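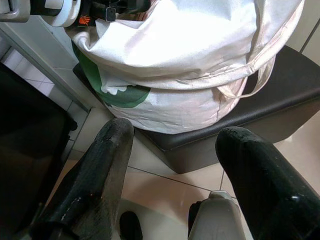 Lab Notes

I've spent most of February on the laundry bag task, and I want to write down where it stands before I move on to something else. The work is a follow-up to the Pallska policy I posted about last fall. Pallska learned to pick single garments off a flat table, and it did that fairly well. A cloth bag is harder. The rim moves when the gripper touches it, the clothes are tangled together, and the arm can hide the very thing it is reaching for.

The question I started with was narrow. If the policy already has a lot of table data, how much bag data does it need, and which cameras should it look at during the last few inches of the reach? I had over 2000 table episodes left from the earlier project. For the bag I recorded 219 new ones by teleoperation. Solveig Lie did the left arm half of the sessions and I did the rest, and we have different habits. She goes in from the side. I tend to come down over the rim. I kept both styles in the training set and did not label them.

All of the bag episodes use the same setup: bag on a low padded stool, mixed clothes inside, two arms on one base. We moved the base a little between runs and refilled the bag by hand. 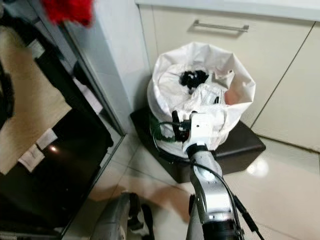 Gripper fingers pointed at the mouth of the bag, seen from the head camera.

I trained two versions. Version A gets the head view and both wrist views the whole time. Version B gets the same three views, but the head view is randomly dropped in training once the gripper is close to the bag, so the policy has to learn to finish on the wrist views alone.

Version B is the better one. The clearest difference is in the approach. A often stopped just short of the opening and hovered, and I think it was waiting for a head view that the arm itself was blocking. B kept going. B also let go of the rim sooner when it had grabbed the bag by mistake. It is worse at one thing, small dark items near the bottom, where the wrist view goes mostly black. 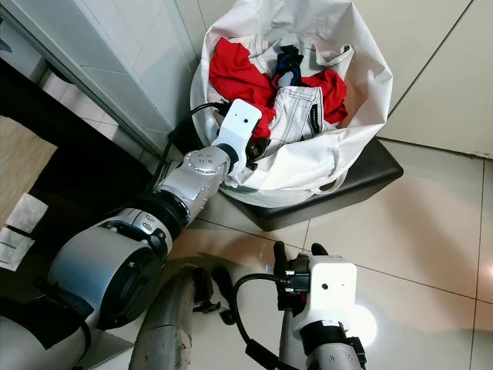 Why not use a depth camera?
We tried one on the Holtholm rig last year, and the depth on thin cloth was too noisy to help. It may be worth another look with a newer sensor.

Folke Amundsen asked me whether the table data did anything at all. I reran B without it, and the closing motion got noticeably sloppier - the fingers shut early and came up with nothing. So I'm keeping it in. The transfer seems to be in the pinch itself, and the reach has to be learned again for the bag.
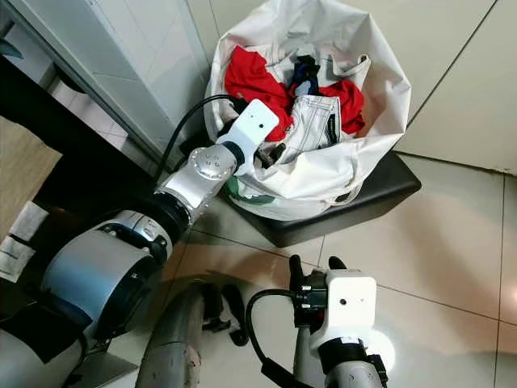 Left gripper at the clothes, right gripper open and pointing at the stool.

The right arm is underused in all of this. I'd like it to hold the rim while the left arm picks, and that needs new episodes where both arms touch the bag. Solveig has started a list of starting positions for those. I also need to fix the time sync between the wrist cameras, which drifts on long runs. The training config for B is in the Ollura repo, in the folder named bag_drop.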